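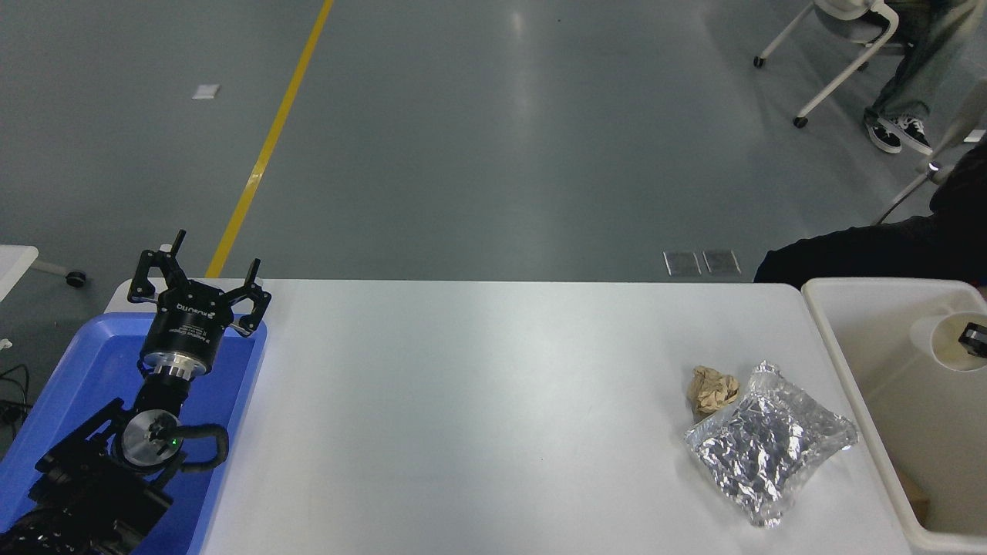
Paper ball and foil pouch on the white table

Ticket: Heat pump short cycling, east classroom wing
Site: Trurwood school, phase 3 of the renovation
Opened by: Reline site office
Assigned to: Contreras Mechanical
Priority: High (rooms in use)
Status: Closed, with one item carried to the punch list

Problem as reported

The new heat pump serving the east wing starts, runs for 7 minutes and shuts off. It restarts a few minutes later and does the same thing. Rooms at the far end of the hall never get up to temperature before first period. The wing was handed back to the school last week and classes are in there all day, so work that needs the ceiling open has to be done after dismissal.

The old boiler loop for this wing was cut and capped in phase 2. There is no backup heat.

Log

Thursday, 6:40 a.m. – Reline. Checked the wall panel. No fault code showing. Setpoint 70, hall sensor reading 64. Unit cycled twice while we stood there. Put two portable heaters in the end rooms and told the front office.

9:15 a.m. – Contreras. On the phone with Reline. Asked for the run history from the Wedon controller. Please send the full export, the summary page leaves out the short starts.

10:05 a.m. – Reline. Export attached. The controller shows 2,891 starts since it was powered up. Some of those will be from commissioning but that still seems high.

10:30 a.m. – Contreras. It is high. Supply water temperature climbs fast after each start and hits the high limit, then the unit drops out. That points to low flow. Either the pump is not moving enough water or the loop is partly closed off somewhere. Coming out after dismissal.

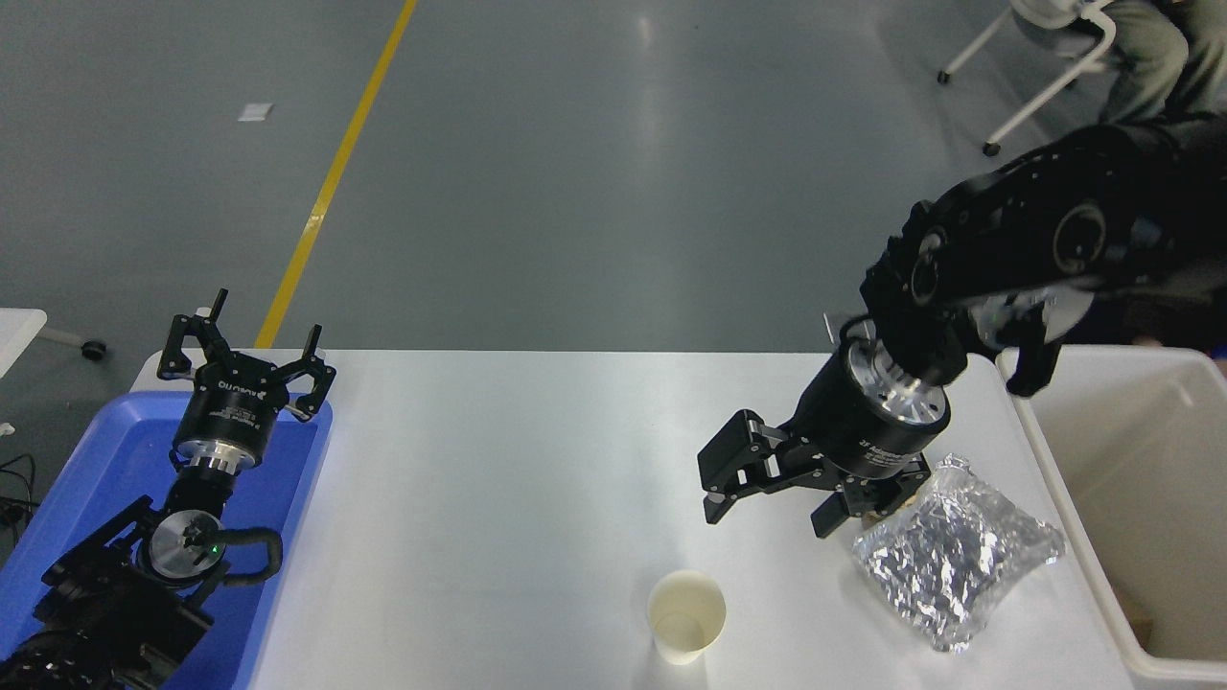

3:50 p.m. – Contreras. On site. Checked the pump first. Rotation is correct, speed is set per the drawings, no air at the high vent. Pressure difference across the strainer was normal. Pulled the basket anyway and it was clean apart from a little pipe dope.

4:25 p.m. – Contreras. Opened the ceiling outside the storage room. Balancing valve on the return is open to 3 turns. The schedule calls for full open on this branch. Opened it up. Flow at the meter went from 31 percent of design to 84 percent. Unit ran 22 minutes without dropping out and was still running when we closed the tile.

4:40 p.m. – Reline. Good. Why is it not reaching full flow?

4:55 p.m. – Contreras. Two of the zone valves at the north end are not opening all the way. The actuators are getting the signal but they stop early. They look to be mounted a notch off on the stem. We can reset them but need the rooms empty, and there was an after-school group in both. Will do it tomorrow before the building opens.

Next day, 5:30 a.m. – Contreras. Both actuators removed and reseated. Ran each valve closed and open from the controller, full travel on both. Flow at the meter is now at design.

6:45 a.m. – Reline. Hall sensor 69 and rising. End rooms are warm. Portable heaters picked up and returned to the site trailer.

11:20 a.m. – Reline. Pulled a new export from the Wedon controller. Four starts since 5:30, shortest run 38 minutes. Teacher in the last room says it is comfortable.

Cause

The balancing valve was throttled during flushing, when only half the branch was connected, and was not opened again after the remaining rooms were tied in. The balancing report was done before the tie-in, so the reading on the report was right for that day but did not cover the finished branch. The two misaligned actuators made the low flow worse but would not have shut the unit down alone.

Follow-up

Contreras to rebalance the full east wing loop and reissue the report. The old one should be marked as superseded in the closeout binder.

Reline to add a valve position check to the handover sheet for the west wing. Same piping layout there, and it was flushed in two parts as well.

Minimum run time on the controller was left at the factory value. Contreras suggests raising it – the designer has to approve that, and a request has been sent.

Ceiling tile outside the storage room has a chipped corner from the access work. Moved to the punch list under Reline.

Ticket closed by Reline site office. Reopen under the same number if the unit drops out on high limit again.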